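Print this page | E-mail to a friend

How do I get two throw pillows to look right on a pale sofa?

Posted by Obadia Rashidi, Trunside

Hello all! We moved in March and finally have a sitting room big enough for a real sofa, a cream one with a buttoned back, and I have been fussing with the pillows ever since. I own two, one light gray and one a strong teal, and wherever I put them they look like somebody dropped them on the way to the laundry. One at each end feels like a waiting room. Both in the middle and there's no place to sit. My sister says buy six more, but I have a budget of 200 for the whole room and I still need a lamp. What do you all do?

Posted by Orton

put them on the floor when company comes, works for me

Posted by Issahaku

Oh, I went back and forth on this for most of a winter, so you have my sympathy! What I settled on was putting both at the same end, up against the arm, with the stronger color behind and the paler one in front. You want just a strip of the bright one showing along the top and one side - any more and it takes over a light sofa. Don't karate chop them either, let them slump a little. And leave the other seat bare, so people know they're allowed to sit down.

I'd also keep whatever is next to that arm low and plain. A small round white table does nicely, and it gives you somewhere for your coffee (on a coaster, please, I learned that one the hard way).
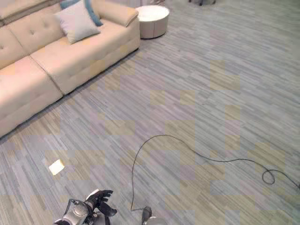 Gray in front, teal tucked behind, little round table off the end.

If your covers come off, wash them inside out and put them back on while they're barely damp. The corners fill out better that way.

21 people found this helpful

Comments

Brestholm: Tried this tonight with a navy one and a cream one and my husband noticed, which is saying something.

Obadia Rashidi: Thank you Issahaku! Moved both down to the window end and I like it much better. Still looking for the lamp.

Print | E-mail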